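Thread on the Berken campaign, for anyone starting the Zudcombe books this month. Spoilers through the end of book two.

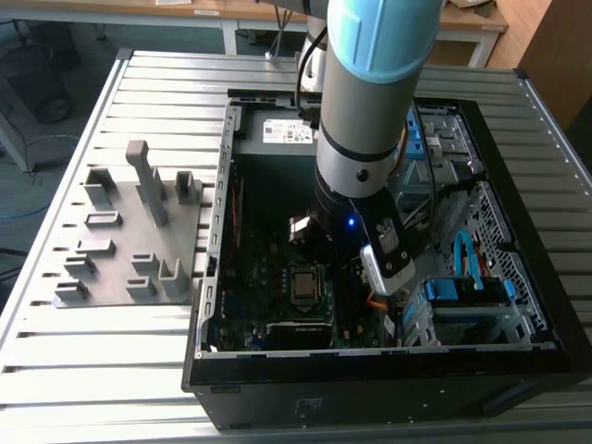

Why did Kalisham fall when its walls were never breached?

The river gate was opened from inside during the truce, and by the time the garrison knew, the lower town was already held.

2/ Going in, Kalisham had 4000 defenders on paper. The muster roll in the appendix includes the ferrymen and the granary guard, so the number who could stand on a wall was a good deal smaller.

3/ Berken sent 1000 riders down the coast road to relieve the city. They stopped at the Rivadeneira ford and waited for the water to drop. It took six days.

4/ The map in the first edition puts the ford south of the mill. The text has it north. The later map fixes this, and the march only makes sense with the later one – otherwise they cross the same river twice.

5/ The truce was Rivadeneira's idea. They wanted the grain barges out before winter and didn't much care who held the city afterward. Chapter nine says so fairly openly, in the letter about tolls.

6/ After the gate was lost, the garrison held the upper town until November. Some 20 of them got out through the cistern. The rest surrendered when the wells went bad.

7/ The relief force reached the hills, saw the banners had changed, and went home. Berken's chronicle calls this a victory. The Kalisham chronicle leaves that year blank.

8/ People ask if the cistern survivors are the same group that turns up at Zudcombe in book three. The timing works, and one of them knows the Kalisham bell code. I think so, but the text never says it outright.

9/ Next thread will cover the second siege and the toll war. I still need to reread the harbor chapters – the dates in those are a mess.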